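La pince Clakport, une main à deux doigts

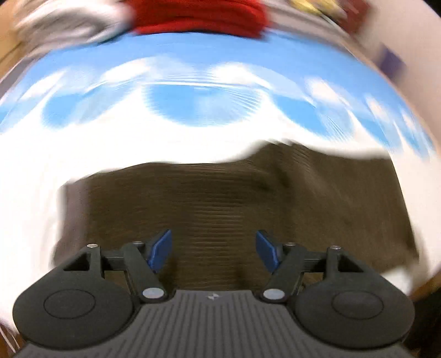

Comment ça marche ?

La pince Clakport s'ouvre et se ferme comme ton pouce et ton index. Elle a deux bras, un à gauche, un à droite, et chacun porte au bout un patin bleu. C'est le patin qui touche l'objet. Quand les patins sont écartés, la pince ne tient rien.

Les ronds argentés sont des pivots. Un pivot, c'est comme ton coude : la pièce tourne autour.

Que peut-elle porter ?

Jusqu'à 300 grammes, par exemple un petit livre. La pince pèse 557 grammes.

Qui peut l'emprunter ?

Les classes inscrites au service Jurkska. Le kit arrive en janvier dans une valise, avec un livret écrit par Hortensia Espinoza. Un adulte doit être présent pour brancher la pince.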